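Stationery update: Bekby continuous labels

From Tue 17 September the Bekby address label is supplied in boxes of 1000 and 3000 only. Sheet size and adhesive are unchanged. The order code is now 747, and existing printer templates will still line up. 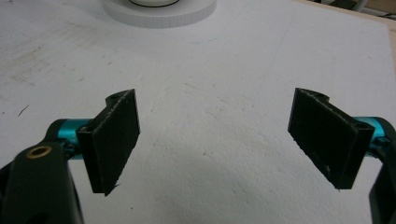 Photo: Boonsong Noiphan

Store opened boxes flat and keep them away from radiators. Labels held over from last November should be test printed on plain paper first. Arndale and Ullen branches order through the usual form, with a minimum of 2 boxes per delivery.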